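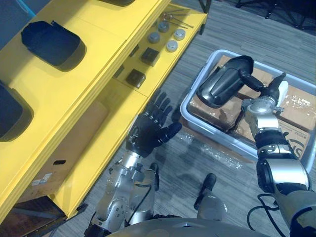 A molded cover over the grey bin, with the yellow shelving to the left.

Staging molded covers on an open shelf

Print this page | E-mail this page

Nukstead Workshop Notes. Last revised Thu 16 May.

This procedure covers taking molded black covers through a row layout on an open shelf before inspection and packing. It applies to thin-walled shell parts with one domed face, one open face and a raised lip on at least part of the edge. Flat parts and parts with fitted glass are handled under a separate sheet.

The layout was first used at the Britport stock room in April, for a lot of 54 covers. The previous method was to stack them nested in a tote and inspect as they came out. Nested covers mark each other along the lip, and a marked lip is hard to tell from a molding flaw once the parts are mixed.

What you need

One shelving unit with a flat, solid top tier and at least one tier below it. A light or bright color is strongly preferred when the parts are black.
One rigid bin with a raised lip, for cardboard.
Small dishes or a shallow tray for hardware.
A lint-free cloth and a soft brush.
Low-tack labels.
A steel rule or a spacing stick cut to 165 mm.

Wire shelving is not suitable unless a board is laid over it. The edge of a shell will drop between the wires and the part will rock.

Step 1. Set up the floor area

Place the shelving so the long side faces the working side. Set the bin on the floor in front of it or beside it, close enough that a carton can be emptied and put down without walking. Leave a clear strip of at least 600 mm between the bin and the shelf if a cart has to pass. If no cart is used, the strip can be narrower.

Low-pile carpet is acceptable. On a hard floor, put a mat in front of the shelf. A cover dropped from shelf height onto concrete usually chips at the lip.

Step 2. Break down the cartons first

Empty each carton, slit the bottom tape, and flatten it before opening the next. Lay the flattened boxes in the bin with the long sides parallel. Clear packing tape can stay on if your recycler accepts it, but fold any loose end back on itself. An exposed tape end will pick up carpet fiber and transfer it to the parts.

Do not put covers in the cardboard bin, even for a moment. Black parts between layers of brown board are easy to miss, and the bin gets emptied by whoever is passing.

Step 3. Wipe the top tier

Wipe in one direction, end to end, and let the surface dry. Dust on a painted shelf shows up later as a grey line around the lip of the part. Check the front edge as well as the top.

Step 4. Lay out the row

Start at one end and work toward the other. Keep the spacing even. The standard pitch for this size of cover is 165 mm, measured from the center of one part to the center of the next. The pitch may be increased to 200 mm for parts that will be labeled in place. It should not be reduced.

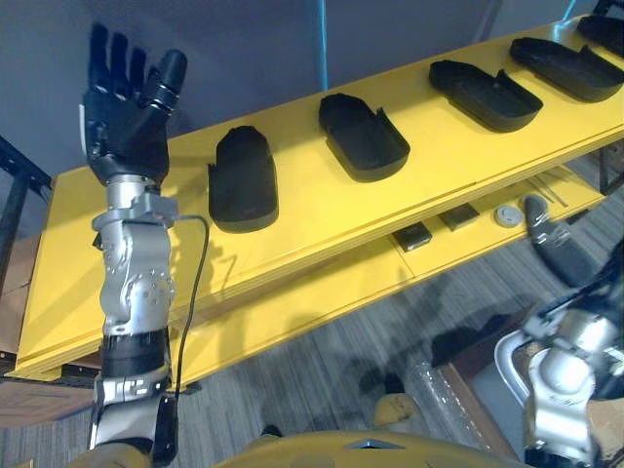 Row of black pieces on the top surface, evenly spaced along the unit.

The row should follow the length of the shelf. A second row behind the first saves space but hides the back parts and makes the count unreliable. Use a second unit instead.

Strict alignment is not required at this stage. Small differences in angle between one part and the next do not affect inspection, provided no part touches its neighbor and none overhangs the edge. Square them up in Step 6 if the row is going to stand overnight.

Handle by the outer edges or by a stem where the part has one. Avoid pressing on the crown of the dome. Thin shells flex there, and repeated flexing whitens the plastic along the ribs. Where two covers are moved at once, keep the open faces from nesting into each other – they lock, and pulling them apart scrapes the inside wall.

Step 5. Put hardware on the tier below

Caps, washers, pins and short rods go on the lower tier and stay off the top surface. Round parts roll, so use a dish for anything that comes in quantity. A few loose items can lie directly on the tier if the unit is level. Keep discs separate from pins. Do not place hardware inside an open shell for convenience, as it will be tipped out or packed by mistake.

If hardware belongs to a particular cover, tag it. Position on the lower tier is not a record. Rows shift during inspection and the match is lost.
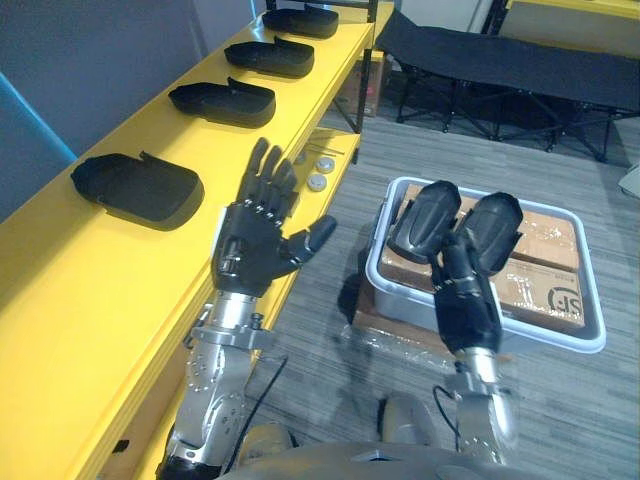
Step 6. Inspect with the open face up

Turn each cover so the recess faces upward, and start at the near end of the row. Work through these points in order:

Lip. Run a fingertip around the full edge. Flash, nicks and sink marks can all be felt before they can be seen on black plastic.

Inner wall. Look for scuffs, trapped fiber and release agent. Release agent leaves a dull film and comes off with a dry cloth.

Ribs and ridges. Check the base of each rib for stress whitening. Tilt the part toward the light, then away.

Rounded end. Compare the curve with the next cover in the row. Warping is much easier to find by comparison than by measurement.

Notches and cutouts. Corners should be clean. A torn corner is a reject.

Use side lighting. An overhead lamp puts the recess in shadow, and a shadow on the shelf next to a black part is easily mistaken for part of its outline. A lamp placed low at one end of the row, angled along the shelf, gives the best result.

Label rejects on the outside of the dome with a low-tack label and leave them where they are until the row is finished. Removing them one at a time breaks the spacing and the count.

Step 7. Check rounded housings separately

Larger domed housings do not go in the row with the covers. They are inspected from underneath, where most of the faults are. The areas to check are the base band, any tabs that project from it, and any opening in the dome.

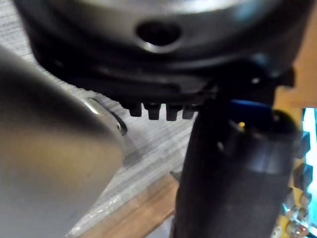
Rounded dark gray housing from underneath, with an oval hole in the dome and four short tabs in line below the black band.

Tabs. Compare each with the one next to it. A difference in length or shape is not a fault in itself; on some moldings the end tab is made rounder than the rest. Check the drawing before rejecting. What matters is that the root of the tab is free of cracks. Do not bend a tab to test it.

Band. Look along the stepped ridges for gaps. A band molded as a separate piece should sit tight to the dome for its full length.

Openings. The rim should be smooth and free of flash. Check with the brush handle, not a metal tool.

Matte charcoal surfaces show finger grease badly. Wipe after handling and let the part stand before wrapping.

Step 8. Clear the row

Work from the far end back toward the start. Count the parts off the shelf and compare with the delivery note. Move accepted covers to lined cartons, one layer deep, open face down. Remove labeled rejects last. Then clear the lower tier and wipe both surfaces.

Empty the cardboard bin only after the count agrees. If it does not agree, go through the flattened boxes one by one.

Common problems

Parts rock on the shelf. The lip is uneven or there is grit under it. Wipe the shelf and retry before measuring for warp.

Row runs out of shelf. Stop and inspect what has been laid out. Do not close up the spacing.

Labels leave residue. They were on too long or the adhesive grade is wrong. Remove labels the same day.

Grey marks on the dome. Usually transfer from bare metal. Check what the part has been resting against.

Reader comments (4)

Does the 165 mm pitch hold for the longer Riviere pattern covers? Ours end up nearly touching when they sit lengthwise along the shelf.

Re the Riviere covers: go to 200 and turn them a few degrees. We have run them that way since April with no trouble.

We use the open face down for the whole layout and only turn each one for inspection. Less dust in the recess. Takes longer though.

Step 2 should mention staples. Two of our suppliers still use them and they end up on the carpet.

Print this page | E-mail this page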